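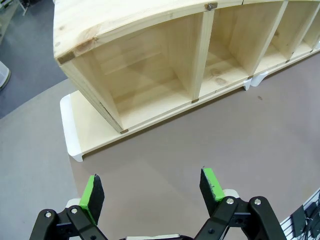 Hwang

4 Aufstellen und erste Inbetriebnahme

Dieser Abschnitt gilt für den Luftentfeuchter Tranik in Keller-, Hobby- und Lagerräumen. Für den Betrieb mit Kondensatpumpe lesen Sie zusätzlich Abschnitt 6.

4.1 Standort wählen

1. Stellen Sie das Gerät auf einen ebenen, tragfähigen Boden. Auf Teppich gehört eine feste Platte darunter.
2. Halten Sie zu Wänden, Vorhängen und Möbeln einen Abstand von 40 cm ein. Das gilt auch für offene Regale aus unbehandeltem Kiefernholz. Im direkten Luftstrom trocknet das Holz einseitig und kann reißen.
3. Schließen Sie Fenster und Außentüren. Innentüren zu Räumen, die mitgetrocknet werden sollen, bleiben offen.

Hinweis: Der Luftauslass liegt oben. Nichts darauf abstellen, auch keine Wäsche zum Trocknen.

4.2 Ruhezeit nach dem Transport

Wurde das Gerät liegend transportiert, muss es vor dem Einschalten 8 Stunden aufrecht stehen. In dieser Zeit läuft das Öl in den Verdichter zurück.

VORSICHT: Wird die Ruhezeit nicht eingehalten, kann der Verdichter Schaden nehmen. Solche Schäden sind von der Garantie ausgenommen.

4.3 Wassertank einsetzen

1. Tank an der Griffmulde nach vorn herausziehen.
2. Transportsicherung (Klebestreifen am Schwimmer) entfernen.
3. Prüfen, ob sich der Schwimmer frei bewegt.
4. Tank einschieben, bis er hörbar einrastet. Sitzt er schief, leuchtet die Tankanzeige rot und das Gerät startet nicht.

4.4 Einschalten

1. Netzstecker in eine geerdete Steckdose stecken. Keine Mehrfachsteckdose verwenden.
2. Taste EIN drücken. Der Lüfter läuft sofort an, der Verdichter folgt nach 2 Minuten.
3. Mit den Pfeiltasten die gewünschte Luftfeuchte wählen. Für Räume mit Büchern oder Holzmöbeln nicht die niedrigste Stufe einstellen.
4. Lüfterstufe wählen. Für die ersten Tage empfehlen wir die hohe Stufe, danach genügt meist die niedrige.

Hinweis: Die beste Leistung erreicht das Gerät bei Raumtemperaturen ab 20 °C. In kühleren Räumen schaltet es von Zeit zu Zeit auf Abtauen. Der Verdichter steht dann still, der Lüfter läuft weiter. Das ist keine Störung.

4.5 Dauerablauf anschließen (optional)

1. Gerät ausschalten und Netzstecker ziehen.
2. Verschlusskappe an der Rückseite abschrauben und aufbewahren.
3. Ablaufschlauch Mata aufstecken und mit der Schelle sichern.
4. Schlauch mit durchgehendem Gefälle zum Bodenablauf führen, ohne Knicke und Schlaufen.

Stand der Anleitung: 28. August 2009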